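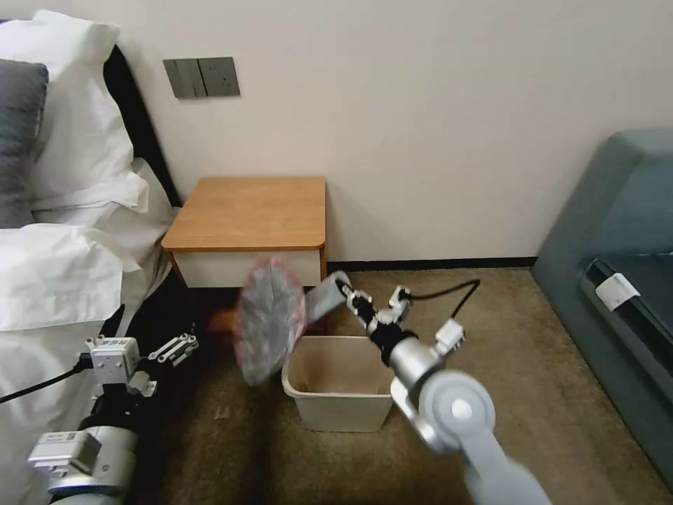 Staying at Plumholm: common questions

When can I check in?
From 2 pm. Ring ahead if you expect to be late.

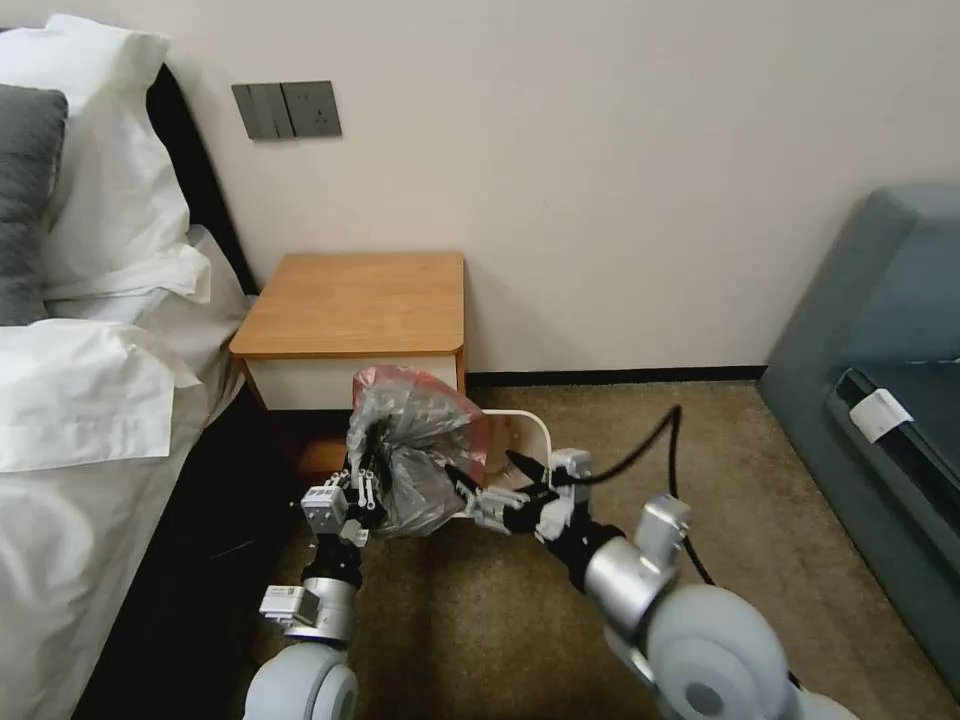 Is breakfast included?
Yes, except in December. It is served in the front room.

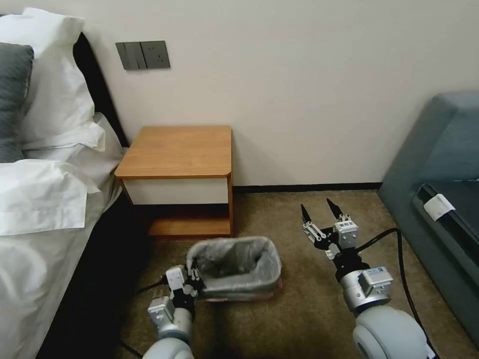 Nneka Eze writes that the 17 bus from Midville stops running before supper, so book a taxi if you arrive later than that.

How do I get to Cosside?
Take the coast path from the back gate. It is muddy after rain,
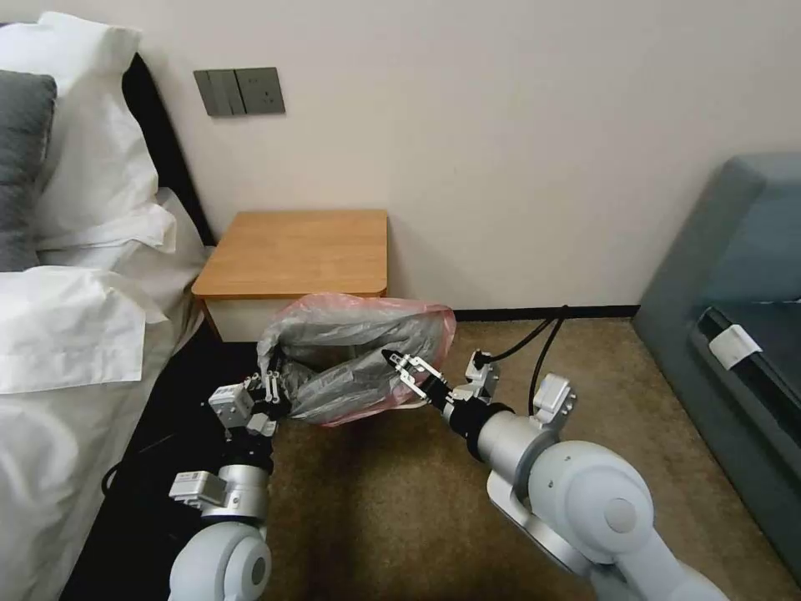 and the lower half floods at high tide. Use the road then.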